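Desk Shelf, Second Attempt

December 2015 | Reading time: 6 min

The wire and wood shelving unit that used to sit in the hallway has moved to the white table in the back room. I wrote about the hallway arrangement in January and was wrong about most of it. Keys, post and batteries all went onto the same board, and anything smaller than a matchbox worked its way to the back mesh and stayed there.

The problem with an open shelf is depth. A board deep enough for a box file is too deep for small items, so they end up in two rows and the second row gets forgotten. Hak-lam would say drawers. Hok-lam Chung, that is (autocorrect has opinions), who built himself a full set of drawers in Tornville and still can't find his tape measure. I don't have space for drawers to open, so the small things need a container that lifts out.

My requirements were short. The container had to fit between the two boards with enough clearance for a hand. It had to let dust fall through or at least be easy to rinse. It had to have a handle, and it had to be a color I would notice if I left it in another room.

I tried a shoebox first. The corners went soft after 2 weeks and the lid was always somewhere else. Then a metal tin, which was the right size but scraped on the wood every time it came out. A fabric bin from Wilham sagged in the middle once it had anything heavier than string in it. The plastic basket was the cheapest of the lot.

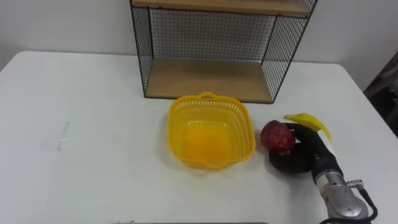 Yellow basket in front of the unit, both empty.

Perforated sides turn out to matter more than I had assumed. I can tell whether the thing is full without taking it down, and a cable end can be poked through an opening to keep it from tangling with the others. The floor is solid, so screws stay in. The walls flare slightly, which costs a little width at the top - measure at the rim when checking against a shelf, never at the base.

Current loading is as follows. Lower board: the basket, holding tape, scissors, spare bulbs, the label maker and a bag of 40 cable ties. Upper board: paper and the two reference books I use every week. Nothing goes on the table in front of the unit, apart from the basket when I am working out of it. That rule has held for almost 6 weeks.

The mesh sides take small S-hooks. I have been using them for scissors and a brush, hung on the left outside face where they don't get in the way of the basket. Bakari Ogola suggested clipping receipts to the mesh as well. I tried it for an afternoon and took them down again, as every draft from the door set them flapping.

Still to do: felt pads under the lower board, and a decision about the printer cable. I may also get a second basket for the upper board if the Badwood shop has them in another color.

Related posts
The hallway shelf: what goes where
Sorting a box of mixed screws
Rinsing plastic bins without a bathtub
Lukumay market: hooks, rails and brackets

Contact | Copyright, all rights reserved | Back to top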